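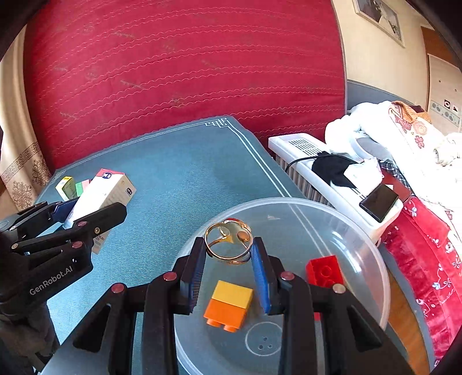 3.2. Ce que les gens gardent : la petite bijouterie dans les inventaires domestiques

Il faut commencer par un aveu de méthode, qui expliquera peut-être au lecteur la longueur de cette section. Lorsque nous avons préparé l'enquête Paswood, nous pensions consacrer aux bijoux une page tout au plus, entre la vaisselle et le linge de maison. Les questionnaires pilotes, envoyés en novembre, ne comportaient d'ailleurs qu'une seule ligne à ce sujet, assez sèche : « bijoux et accessoires portés ou conservés ». Les réponses ont débordé de cette ligne dans tous les sens, au dos des feuilles, dans les marges, parfois sur des papiers ajoutés et agrafés, et nous avons dû reprendre toute la grille.

Le corpus définitif réunit 2 314 notices d'objets, dont 1 114 concernent des bijoux dits de fantaisie, c'est-à-dire des pièces que leurs détenteurs eux-mêmes estiment sans valeur de revente. Les autres notices portent sur les bijoux de métal précieux, les montres et les accessoires de coiffure, que nous laissons de côté pour le moment et sur lesquels nous reviendrons en 3.4. Précisons que l'unité retenue est l'objet tel que le répondant le nomme. Une paire de boucles d'oreilles compte donc pour une notice, et une boucle orpheline également, ce qui a donné lieu entre nous à de longues discussions (voir l'annexe B, où nous avons tâché d'en rendre compte loyalement).

Parmi les bijoux de fantaisie, les bagues occupent une place à part. On les porte peu, on les prête rarement, et on les jette moins encore. La forme qui revient le plus volontiers sous la plume des répondants est celle d'un anneau doré, ajouré, fait de brins qui se croisent ou s'enroulent, avec quelquefois un petit motif rond rapporté sur le côté. La figure 1 montre une bague de cette famille, à bande ouverte et à brins courbes, ornée d'un petit disque doré. Les répondants ont pour ces bagues des mots charmants : « ma bague à nouilles », « la tortillée », « celle qui accroche les pulls ». Nous avons conservé ces appellations dans la base, à côté de la désignation normalisée, et nous encourageons vivement les collègues qui voudraient réutiliser les données à ne pas les supprimer au nettoyage.

Figure 1. Bague dorée à bande ajourée et brins entrelacés, avec petit disque latéral.

La question de la provenance s'est révélée plus délicate que prévu. Nous demandions simplement : « D'où vient cet objet ? » Or beaucoup de personnes ont répondu par une date, par une ville, par le nom d'une fête ou par une brouille de famille, si bien que le codage a pris deux fois plus de temps que nous ne l'avions annoncé. Trois grandes provenances se dégagent malgré tout, le cadeau, l'achat de voyage et ce que nous avons fini par appeler le reste de boîte : l'objet était déjà là, dans un coffret ou un tiroir reçu d'un parent, et personne ne sait plus à qui il a appartenu. Cette dernière catégorie nous paraît la plus intéressante et la moins étudiée. Une répondante écrit ainsi, à propos d'une bague trouvée au fond d'un nécessaire à couture : « Elle ne me va à aucun doigt, elle n'allait à aucun doigt de ma mère non plus, et je la déménage depuis quatre appartements. »

On touche là au cœur du sujet. L'économie domestique classique décrit assez bien ce que l'on acquiert et ce que l'on use, mais elle reste fort embarrassée devant ce que l'on déménage sans s'en servir. L'enquête Skyrme, conduite avant la nôtre dans des foyers plus urbains, classait ces objets parmi les « stocks inertes ». Nous avons beaucoup d'estime pour ce travail, auquel nous devons une bonne partie de notre vocabulaire, et cependant le terme nous gêne. Un objet que l'on retrouve, que l'on essaie une fois encore devant la glace, que l'on range ailleurs, puis que l'on cherche l'année suivante, mène tout de même une petite vie. Nous proposons de parler d'objets dormants, expression que plusieurs répondants emploient d'eux-mêmes et qui laisse ouverte la possibilité du réveil.

Les contenants méritent un mot. Nous n'avions rien prévu à leur sujet, et c'est en relisant les réponses libres que nous avons compris combien ils comptaient. La boîte à bijoux proprement dite est minoritaire dans notre corpus. Les bagues de fantaisie logent dans des soucoupes, des bols, des tasses à café dépareillées, des boîtes à pastilles, un moule à madeleine dans un cas, une coquille Saint-Jacques dans plusieurs. Le contenant se trouve presque toujours dans une pièce de passage, à portée de la main qui rentre et se déshabille. Les personnes qui possèdent un véritable coffret y rangent les pièces de valeur et laissent la fantaisie à l'air libre, de sorte que les bijoux auxquels on attache le moins de prix sont aussi ceux que l'on voit tous les jours. Il y aurait là, croyons-nous, matière à une étude entière, et nous la verrions volontiers entreprise par plus patients que nous.

Reste le problème de l'estimation. Chaque répondant devait indiquer la somme contre laquelle il accepterait de se séparer de l'objet. Pour les bagues de fantaisie, la réponse la plus courante est de 15 euros, montant rond et un peu bougon, donné visiblement pour en finir avec la question. Mais une minorité avance des sommes sans rapport avec le métal, et l'une des notices porte 2 000 euros pour un anneau que sa propriétaire décrit, deux lignes plus haut, comme « du toc qui verdit ». Nous avons choisi de ne pas écarter ces valeurs. Les traiter comme des erreurs de saisie aurait été commode, et nos moyennes s'en seraient trouvées bien plus présentables, mais les commentaires joints ne laissent guère de doute sur l'intention. Nous présentons donc partout la médiane, et la distribution complète figure dans le tableau 5.

Deux limites enfin, que nous devons au lecteur. La première tient au recrutement : les foyers ont été contactés par l'intermédiaire du réseau Lirnano, dont les adhérents s'intéressent déjà au réemploi et gardent sans doute davantage que la moyenne. La seconde tient à la forme écrite du questionnaire, qui favorise les personnes à l'aise avec la plume. La base Zekent, constituée par entretiens oraux, comporte moins d'anecdotes et davantage d'hésitations, et nous avons tenté en 3.3 de rapprocher les deux sources pour les seules bagues, en nous tenant aux rubriques qu'elles ont en commun : provenance, lieu de rangement, dernier usage déclaré.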